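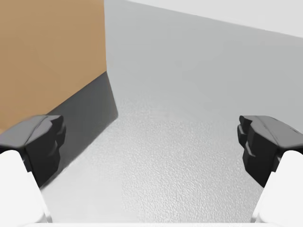 Moving update, since people keep asking. Short version: not done.

The new place is in Histow, up the hill past the bakery. Old place was Banov. 55 minutes between the two if the bridge is open, and the bridge is never open. I have driven it 10 times since the start of March and I now hate every song I own.

Packing. I had a system. Kitchen first, then books, then clothes, everything labeled with the room on it. System lasted until Saturday lunch. After that it was whatever fit. So there is a box somewhere with a colander, my winter boots and the tax stuff in it and I can't find it. If you helped load and remember a heavy one that rattled, please text me.

Rented the van from Gonex. Fine. Cheap. Smelled like onions. They wanted 110 deposit and I still haven't gotten it back, going to call Tuesday. Took the small van to save money, needed three trips, so no money saved. Get the bigger van.

Other stuff I would do diferently:

Measure the stairs. The couch did not go up. The couch lives in the hallway downstairs for now and the neighbors have been very nice about it.

Don't defrost the freezer the same morning. Towels everywhere, and the towels were packed.

Keep the coffee maker out. And a mug. I drank out of a measuring cup for two days.

Electric bill for the last month at the old place was 432. I was barely there!! Pretty sure somebody read the meter wrong, will fight it when I have a desk again.

Good news though. The light in the front room is great in the morning. There's a real pantry. The cat came out from behind the washer on the second night, ate, yelled at me, went back. Vlad is a very dramatic cat and always has been. Slept on my feet last night so I think we're ok.

Internet gets hooked up next week supposedly. Posting this from the library and they close at six so thats all for now. Still need curtains. If anyone has curtains, long ones, any color, I'll come get them.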